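Zendavthorpe Playing Card Archive – Help Desk
Ticket 183: Catalog entries showing the wrong pack, and plates out of order
Opened by: Clementina Bragança
Handled by: Brisa Ochoa
Opened: 2023-07-15
Status: Closed, with one item left over

First message, from Clementina

Hello Brisa, and thank you in advance for your patience, as I know I'm the one who always writes in! I was working on my notes for the Funisberg transformation cards (the incomplete pack with the green backs, where the pips have been drawn into hats and cabbages and so forth) and I went to look up the 7 of Clubs. The catalog gave me a perfectly lovely 7 of Clubs, but it came from the Brekico fortune-telling pack. The caption underneath was the right one, so for a good minute I thought I had been describing the wrong card since May.

I tried the 8 and the 9 and they were the same. The Hearts all seem fine. The court cards in Clubs are fine too, except the Knave, who has no picture at all, poor fellow. I'm on my old laptop, and I did try closing everything and starting it again, which I know is the first thing you'll ask.

Reply from Brisa

Hi Clementina, please never worry about writing in. You do find the good ones. I can see the same thing from here, so your laptop is off the hook. A few questions while I dig:

When you search by shelf number instead of by suit and rank, do you get the right card? And do the backs come up properly when you click "reverse"? I'd also love to know whether your saved list from the spring still opens, the one with your notes on the tax stamps.

Reply from Clementina

By shelf number I get the right card every time. The reverse is right as well – green backs with the little diaper pattern, and that nasty foxing in one corner of the 9. My saved list opens, but it has put the Aces at the end. I don't mind that so much, as I count them high at home anyway, but the printed index has them low and it would be nice if the two agreed.

One more thing while I think of it. The maker's name on the Đinh pack has lost its first letter in the catalog and shows a small empty box. It was spelled correctly last time I looked. That pack was a gift from the family and I'd hate for them to see it that way.

Notes from Brisa, first pass

The shelf number answer was the clue I needed. The search by suit and rank uses a short code made from the pack name, the suit and the card. When the Brekico records were loaded in May they were given codes beginning at 1000, and the Club cards of the Funisberg pack already had codes starting there. The court cards are coded separately, so they escaped. The Knave's picture link simply had a space at the end of it. I took the space out and he is back where he belongs, holding his cabbage.
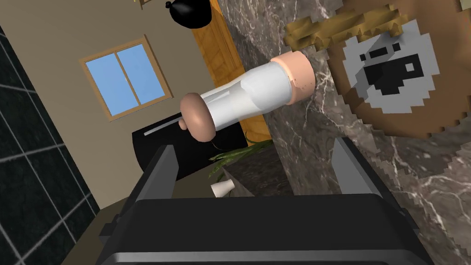
Page 2

Notes from Brisa, continued

I moved the Brekico records to a fresh run of codes and rebuilt the search list. The first rebuild stopped partway and left 30 records out, all of them Spades and Diamonds from Brekico. I ran it again after clearing the old list and it went through to the end. Then I looked up every Club in the Funisberg pack by both methods and they matched.

The missing letter on the Đinh record came from the same load in May. The spreadsheet had been saved in an older text format that didn't know what to do with the first letter. I've retyped it by hand in the maker field, the title field and the donor's note, and checked that a search for the name still brings up the pack if a visitor types it with a plain D.

For anyone who loads records after me: please save the spreadsheet as UTF-8 before you bring it in, and look at the highest code already in use before choosing a new starting number. I've put both steps on the loading sheet.

Reply from Clementina

Oh, you are a marvel! I have just been through my whole list with a cup of tea and every Club is where it ought to be. The 8 is a far better drawing than I remembered, with the two fellows quarreling over a wheelbarrow, and I believe I can now make the case that it was copied from an almanac. I'll send you the paragraph if you'd care to read it, though it does go on a bit.

The Đinh name looks beautiful. I've written to the family to say the page is ready for them.

The Aces are still at the end of my list. Is that something I can change myself?

Reply from Brisa

I'd love to read it, please do send it along! As for the Aces, the order in saved lists is set for the whole archive, and the people who work on the tarot and tarock packs have theirs the way they like it. I can't switch it for one person just yet. What you can do for now is open the list, choose "arrange by hand," and drag the Aces to the top. It will keep that order until you add a new card, at which point I'm afraid they slide back down.

I've opened a separate request for a high or low setting on each list and put your name on it, so you'll get a note when there's news. I'm closing this ticket, but just reply here if any of those Clubs start to wander again.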